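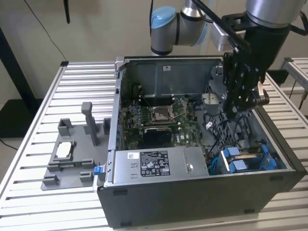
Skendport Recycling Lab | Automation Team

Arm stopped after gripper fault

Work on the desktop teardown cell was halted on May 23, 2020, when the gripper failed to open on command and the arm pulled against a cable in a computer case. No one was hurt. Elaheh Talebi hit the emergency stop and cut power to the arm.

Error 622 was in the log, a lost signal between the wrist and the controller. Hüsnü Tuncer has ordered a new wrist cable from Lanz. Until it is fitted, the arm will run at low speed only, with two people present.

Questions go to Simin Shahbazi.

7 shares 2 comments

Search this site Enter keyword

Recent items
Tresavlow bench reopens
New glove rules for August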